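Registo de suporte - bilhética e acessos do torneio

Este site utiliza cookies para melhorar a sua experiência. Ao continuar a navegar, aceita a nossa política de cookies. Aceitar | Saber mais

Estado: em aberto
Aberto em: 2018-10-16

1. O que se passa

Olá a todos! Sou eu outra vez, do pavilhão (sim, a mesma que abriu o ticket dos torniquetes em setembro). Temos a Taça Indwood de futsal à porta e a plataforma Podex está a trocar-me os bilhetes. Carreguei 500 lugares para a final, 400 de público geral e 100 para os clubes, e no painel os 100 dos clubes aparecem todos como "esgotado" antes de eu vender um único. O Hrnčiar, que é o clube visitante, já me escreveu duas vezes a perguntar pelos convites e eu sem saber o que responder.
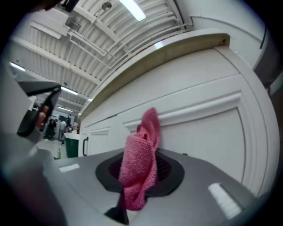 2. O que já tentei

Primeiro fiz o óbvio - sair, entrar, limpar a cache, mudar de navegador. Nada. Depois apaguei o lote dos clubes e voltei a criá-lo com outro nome, e durante uns minutos ficou bem! Só que mal publiquei a página da final voltou a dar esgotado. Também experimentei pôr o lote em "venda reservada" e aí o erro muda: diz "código 14, sector sem leitor associado". Fui ver aos leitores da Edari e estão os dois ligados, com luz verde, e leem os bilhetes do público geral sem se queixarem.

Ah, e o bilhete de teste que comprei com o meu próprio cartão entrou à primeira (fica por devolver, já agora).

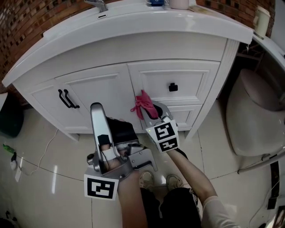 O que me parece é que o sector dos clubes ficou preso ao mapa antigo do pavilhão, o da época passada, quando a bancada norte ainda tinha porta própria. No mapa novo essa porta já não existe e a entrada faz-se toda pela principal. Mas eu não tenho permissões para mexer nisso, o botão "editar mapa" aparece-me a cinzento.

3. O que preciso

Que alguém me passe o sector dos clubes para a porta principal, ou então que me deem acesso ao mapa e eu trato disso. Se for preciso apagar o lote outra vez, avisem antes, por favor - o público geral já está a vender e não queria estragar essa parte!

Anexei o registo de erros exportado do painel.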